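# Cleaning out an old desktop tower without making it worse

Most guides to this job want to sell you something: a special vacuum, a mat, a kit in a zip case. I've done it for years with a soft paintbrush, a can of air and a cross-head screwdriver, and I doubt the kit would have saved me five minutes.

I also doubt it will make your computer faster. If the fans are roaring and the vents are furred up, a clean will probably help with the noise. If it takes ages to open a spreadsheet, dust isn't your problem.

## Before you open it

Shut down properly, switch off at the wall, pull the power lead, then hold the power button in for 8 seconds. Take everything else out of the back as well. Photograph the back first if you're the sort who forgets which socket the speakers went in. I am.

Touch bare metal on the case before you touch anything inside. Wrist straps are fine if you own one. I wouldn't go out and buy one for this.

## Lay it down

Take the side panel off and put the tower on its side, open face up, on something flat and firm. Carpet is a bad choice. Then stop and look for a minute before poking at anything — office towers of this age are full of plastic catches, and pulling the wrong one is how they snap.

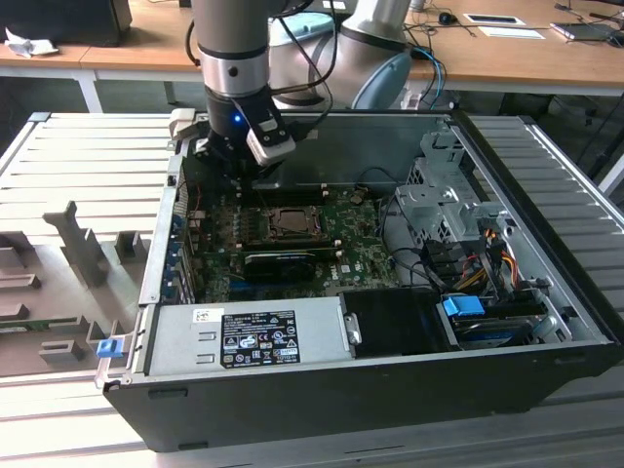
On a case like this one, the coloured bits are your friends. Blue plastic mostly marks what is meant to be moved by hand: the drive latch, the tabs by the expansion slots, the release at the corner. Anything else that won't shift wants a screwdriver or leaving alone.

Jaxon Friesen disagrees with me about the power supply and would have it out every time, on the grounds that half the dirt is in there. He may be right about the dirt. I still say leave it fastened, brush the vents from outside and never open its casing, whatever a video tells you. It can hold a charge after it's unplugged.

## The actual cleaning

1. Brush the loose stuff off the metalwork first, drive cage included. Those little holes clog.
2. Hold any fan still with a finger, then use the air in short bursts. Keep the can upright.
3. Go lightly over the motherboard with the brush. No cloths, no sprays.
4. If the processor socket is bare, stay out of it. Bent contacts are the end of the board.
5. Push every cable you knocked back home, power and data both, and check none of them sits against a fan.

The Geltine wipes people recommend are all right on the outside panel. Inside, no.

Panel on, tower up, leads in. If it won't start, reseat the memory and the graphics card before you blame anything expensive. Mine has needed that twice, and both times I'd leaned on the card with my sleeve.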